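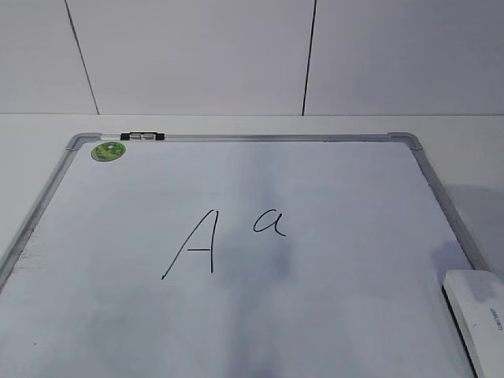 1. What we set out to do

Our project asked whether the way a letter is laid out on a whiteboard changes how easily beginners copy it. The unit outline wanted "a small question, answered properly". Ours got smaller every week, and by September it had shrunk to the letter A.

The learners were 14 adults in the evening literacy class at the Wonomside community centre. Most of them grew up reading a different script, and several write English capitals well but go to pieces at the lowercase. Chiharu Uchida looked after the boards and I looked after the worksheets, which meant I did the photocopying.

2. The board

We used one small framed whiteboard laid flat on a white table. The teacher's usual habit is to prop a board up, but a propped board favours whoever sits in the middle, and our first trial was mostly a study of people leaning sideways. Flat was fairer. It also let learners trace over a letter with a finger, at some cost to the letter.

For the main layout we wrote a large capital A in thin black marker, with a small single-story a above and to the right of it. We left the rest of the writing surface bare except for a round green sticker near the upper left corner. The eraser stayed on the board, over on the right – it was wanted often enough.

My capital slants. Noboru Yagi, our supervisor, remarked on this in both of his visits. We kept the slant because learners meet slanted handwriting everywhere, and also because my straight ones were worse.

3. What we found

Of the 14 learners, 13 copied the capital without trouble. The lowercase was another matter. With the small letter raised beside the top of the capital, nearly half the class copied it up there as well, floating above the line like a footnote mark. When we moved it down to share a baseline with the capital, only 2 did.

This is obvious once you have seen it. We had not seen it, and had already printed the worksheets.

The tail on the a caused some trouble too. A few learners took it for a separate stroke and added it last, with care, in the wrong place.

4. What we would change

Rule a baseline first. Use a thicker marker, as people at the far end of the table were squinting. Try a second letter, probably g, if anyone has the nerve.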